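Why I Stopped Meal Planning on Sundays

Sunday, February 5, 2023

So I have quit the Sunday meal plan. I held on to it for longer than I should have, mostly out of stubbornness and partly because I had bought the notebook. It was a very nice notebook, with a grid for the week and a perforated shopping list down the side, and I felt like a person with her life together every time I tore one of those lists off.

The trouble was always Wednesday. Monday would go fine, Tuesday would be leftovers, and then on Wednesday the page would say something like "stuffed peppers" and I would come home at half past six with a headache and look at those peppers like they owed me money. We'd have toast. Then the peppers moved to Thursday, Thursday's chicken moved to Friday, and by the weekend I was throwing out a bag of spinach that had gone to soup in the drawer. Every week! I don't know why I thought the next one would be any different.

What finally did it was a bad week in January when the car was in the shop and I was taking the bus home. The bus lets me off in front of Mészáros, the little grocery on the corner (they've got the good pickles in the barrel, if you know it), so I just went in every evening and bought whatever I felt like eating. An onion. A can of tomatoes. Once a cabbage so big that I had to carry it on my hip like a toddler. And I cooked every single night that week. I didn't plan one bit of it.

When the car came back I sat down and tried to work out what had gone right, and I think it's that I already had the boring stuff at home. Rice, beans, noodles, oil, eggs, a jar of that Cirniteo pepper paste I put on everything. With those in the cupboard, one fresh thing is supper. A cabbage is supper. Two carrots and an egg is supper if you're not too proud.
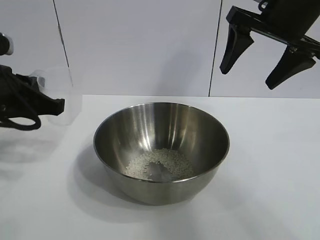

Safta Cozma

My grandmother ran her kitchen this way and would have laughed herself silly at my notebook. She bought rice and flour in sacks, potatoes when they were cheap, and everything else depended on the garden or the neighbors or the weather. If you asked her what was for dinner before four o'clock she said "food." After four you got an answer, but it was subject to change. I remember her standing at the open pantry door with her hands in her apron pockets, just looking, for what felt like ages when you were eight and hungry.

I do that now. I stand there and look. My husband has started asking if I'm okay.

Anyway, a few people asked in the comments last time what I keep around, so I'll try to give you something useful. I have a shelf for dry things and I don't let it get fancy. Plain white rice, the long skinny kind, and a bag of brown that I feel guilty about and never open. Red lentils, which cook fast and fall apart into something nice with a bit of cumin. Two shapes of pasta, one long and one short, and when one runs out I get a different shape so it feels like news. Canned tomatoes, always. Canned chickpeas, because I have never once remembered to soak the dried ones the night before and I'm 40 now, so let's be realistic.

In the freezer it's peas, bread, and little flat bags of whatever soup we got sick of. Freeze them flat, by the way. I used to freeze soup in tall yogurt tubs and then have to attack it with a butter knife over the sink, and I have a small scar on my thumb to show for it.

And then on the counter there's garlic and onions and a bowl of lemons, and that's it. I keep the list of what's run out on the back of an envelope stuck to the fridge with the Rurora magnet from our trip. When the envelope is full I do a big shop. Sometimes that takes two weeks and sometimes it takes six days, depending on whether my brother has been over.

The money part surprised me. I figured stopping at the store so often would cost more, with all the little extras (I am weak around the bakery case), and some weeks it does. But I'm throwing out hardly anything, and the big shop has gotten smaller. I haven't sat down and added it all up because I know myself, and if I add it up I'll end up buying another notebook.

One thing I do miss is knowing on Sunday night that it's all settled. There was a calm in that. My sister still plans hers, down to the snacks, on a Prellon whiteboard with colored markers for each kid, and it works beautifully for her - her house runs like a train station. If that's you, please ignore every word of this and carry on.

Tonight we're having the last of the cabbage, fried with noodles and way too much black pepper. I decided that at five o'clock. There might be an egg on top. I'll see how I feel when I get to the stove, and if anybody wants the cabbage noodles written out properly, tell me in the comments and I'll measure things next time.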